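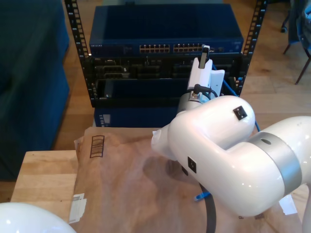
The arm at the rack, Sunday afternoon.

Search this blog
Type and hit enter

678 demonstrations and I still don't believe it

2022-01-09

Filed under: Robots, Grumbling, Work-ish

I said in September that I would write something when we passed 500. We passed 500 before the holidays and I didn't feel like writing anything. The count is now 678, the target is 1,000, and Fredy Cáceres has started asking in a very kind voice whether the blog is still going.

So. The job is network cables. Put a plug in a switch port, take it out again, move it to a different port. The arm is driven by a person for every one of these, start to finish, and each run gets saved along with what the cameras saw and what the joints were doing. Later all of it goes into Medve, our training code, and Medve is supposed to come out the other end knowing how to handle a cable.

I have a few problems with this.

The first is the number. Why 1,000? I asked Tibor Vörös, who wrote the plan, and he told me that it was a good amount. I asked what would be different at 900. He said we'd have fewer. I like Tibor, but I've seen this number in three other plans at three other places I worked and I have never seen the math behind it. I think people pick it for the comma.

The second problem is me. I drove most of the first 400, and I am a habitual person. I come in from the left, I stop short, I fix the angle, I push. If you replay my runs back to back they could be the same run. Zorica Petkov drives completely differently. She goes straight in and corrects on contact, and she is faster than I am by a lot. The plan treats her runs and mine as equal, so the model gets two teachers who disagree about when to slow down. Last month's checkpoint seemed to have learned a kind of average of us: it slowed down halfway, then sped up right before the port. Zorica thought this was funny. I had to go and get a coffee.

Tshepo Oosthuizen has a different view, which I'll report fairly. He says disagreement between drivers is the whole point, that if all the data came from one person you'd be training a copy of that person, and that with enough runs the model sorts it out. Maybe. "With enough runs" is carrying a lot in that sentence. When I asked how many was enough he said 1,000, and I could hear Tibor in the next room being pleased.

Third, and this is the one I actually lose sleep over – we keep throwing out the bad ones. The old instructions said to delete any run where the plug missed or snagged. So for the first few months every recording was a nice clean insertion, and the model had never seen anyone get out of trouble. When it missed, it just kept pressing on the metal next to the port, very politely, until somebody hit stop. I complained, then complained in writing, and since November we keep the misses as long as the driver recovers. There are 70 of those now. I think those 70 are worth more than everything I recorded before Thanksgiving, but I can't prove it, and I notice that I'm now doing the same thing Tibor does, believing in a number.

What I'd like to see before we grind out the rest:

A test at the current count. Train on half, train on all of it, compare. If the line is flat, stop and think. This costs us a couple of days of machine time and I've been told twice it's "on the list."

More variety in the room. The table has been in the same place since we set up, give or take a bump from somebody's hip. The rack hasn't moved either. The brown paper gets replaced when it tears and that's the biggest change the model ever gets to see. Levente Dobos wants to roll the rack a little every morning and not measure it. He was told this would make the data messy. Yes! That is what he was asking for.

Different cables. We use blue. Everything that's been plugged in since day one has been blue, and I would bet lunch that if you handed Medve a gray one it would sit there.

I should say what went well, because Fredy reads this. The driving rig is much better than it was. The lag is gone, or gone enough that I stopped noticing, and a good hour now gets you more than a whole afternoon did in the fall. The Mesora logger hasn't lost a file since the rewrite. And the newest checkpoint did get a plug in on its own on Friday, into the port we asked for, on the second try. It then failed the next several times in a row, which the demo video doesn't include. I was standing there when the video was cut and I said so then, too.

I'm driving again tomorrow. I'm going to try coming in from the right for a day and see how much I hate it – Zorica says I won't last until lunch. If the half-and-half test ever gets off the list I'll post the results, good or bad, with the failed runs counted.

Recent posts
Who labels the labels?
Cluneson's new gripper: one month of complaints
Why I stopped trusting demo videos
Pander is dead, long live Medve
A better way to coil cable (there isn't one)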